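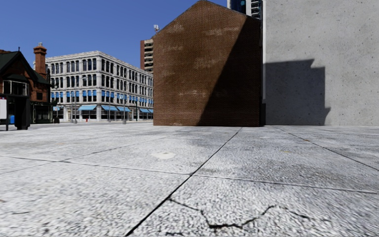

Muireann Sheehan

Handout 7: Granular synthesis, basic terms

A grain is a short piece of recorded sound, usually between 1 and 100 milliseconds long. Each grain is given an envelope so that it starts and ends at zero level. Without one, clicks are heard at the joins.

Grain rate is the number of grains started per second. At low rates the grains are heard separately. At high, regular rates the rate itself is heard as a pitch.

Density is grain rate multiplied by grain length in seconds. A value above one means that grains overlap.

Exercise: load a field recording, set grain length to 20 ms and raise the rate in steps to 1,000 per second. Note where a pitch first appears. Repeat with random start times.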